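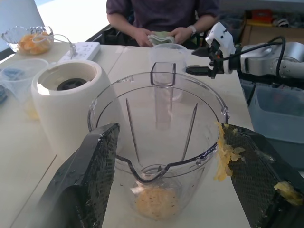

Downstairs neighbor says my breakfast is too loud. Am I the problem?

Kylie Wihongi
Apartments and Neighbors

I moved into the Eynon building in Oltport in September, second floor, nice light, floors that creak like a ship. I work an early shift, so I'm up at 5:15 and out the door by 6. Breakfast is fruit in a blender because I can't chew anything at that hour.

Last week a note came under my door. It was very polite, which made it worse. The person below me says my "machinery" wakes her up every morning and would I please be considerate. She underlined machinery. She also drew a small clock.

I looked at my lease (the management company is Kidwood, if anyone here has dealt with them) and quiet hours run until 7. So on paper she's right. But the blender runs for maybe a minute, and I hear her TV until midnight through the same floor and have never drawn anyone a clock about it.

The blender is a Tornia, 900 watts, and a free app on my phone says 87 decibels from across the kitchen. I don't know if that's terrible or just what blenders are.

What I'd like to know is what I can do about the noise without spending real money, whether Kidwood can fine me over this, and how you answer a note like that. I've been carrying it around in my coat and I still don't have a reply.

Beverley Rutherford

I lived over a retired piano teacher for a long time, so I have been where you are, only with scales coming up at me in return.

The noise going through your floor isn't the same as the noise you hear in your kitchen. What you hear is mostly in the air. What she hears is the counter shaking, and the cabinet shaking under it, and the floor under that. Her ceiling is basically the far end of your blender. So a phone app in your kitchen won't tell you much about her bedroom.

Things that helped me, cheapest first:

Fold a bath towel in four and stand the blender on it. Make sure you don't block the air vents underneath, if yours has them. A piece of thick rubber mat or an old mouse pad works better and doesn't slide.

Pull it away from the wall. If the base touches the backsplash, the wall joins in.

Put the liquid in first and the frozen stuff last. Ice and frozen fruit banging around on a dry blade is the worst of the racket. Better still, let the frozen fruit sit in the fridge overnight so it's soft by morning.

Find out which room is over her bedroom. In a lot of older buildings the layouts don't match floor to floor, and your kitchen may be sitting right on top of her pillow. I ended up blending on top of a laundry hamper in the hall closet, with the door shut and coats all around it. I felt ridiculous and it was very quiet.

Or make it the night before and keep it in a jar. It separates and looks like pond water, but you shake it and it's fine. You do have to wash up at night too, or at least rinse. Fruit left to dry on plastic sets like paint, and the lid is always worse than the jar because nobody thinks to look at the underside. Lukewarm water, dish soap, an old toothbrush for the openings, and baking soda paste if it has started to turn color.

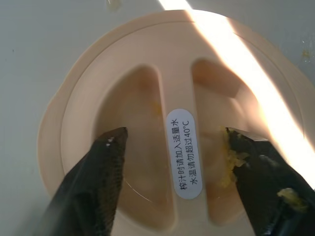 Lid from above. Yellowish specks in the openings are toothbrush territory.

As for the note, go and knock. Not at 5:15. Say you got it, say what you're going to try, and ask her to tell you in a week if it's any better. People who write polite notes have usually been working up to them for a while and are dreading your answer.

I would leave the TV out of it on the first visit. Keep it for later, like a coupon.

Delwyn Tamihana

Quiet hours are quiet hours. Eat a banana.

Tegan Bright

Delwyn's answer is rude but I ate a banana in the car for most of last winter and I'm still alive.

On the fine: I rented from Kidwood, though in a different building. Read the part of the lease after the quiet hours, probably titled something like "Enforcement" or "Nuisance." Mine said a written warning first, then a fee, and the warning had to come from the office, on paper. A note from a neighbor isn't a warning. It's a note. Yours could be worded differently, and local rules differ too, so please go by your own copy and not by a stranger with a grudge about her deposit.

Keep the note anyway. If you do talk to her, write down when, and what you both agreed. Just a line in your phone. I didn't bother, and then there was a disagreement over who had promised what about a treadmill. I won't go into the treadmill.

Don't buy one of those blenders with a plastic sound hood. My sister spent 300 dollars on one and it does take the edge off, but the hood rattles. Now she has a quieter blender and a rattle.

Also, are you sure it's the blender? You said the floors creak. If you're walking around in work boots from 5:15 on, the one minute of blending may be what she can name, and the other 44 are what woke her up. Try socks until you're at the door. A rug by the sink and another along whatever path you pace in the morning will do a lot, and people give rugs away all the time.

Kylie Wihongi

Oh no. It's the boots. I put them on before I put the coffee on.

Have moved them to the doormat, and the blender is now on a mouse pad. I'm knocking tomorrow at 6 in the evening, and I will not mention the TV, Beverley, but I can feel it in my pocket.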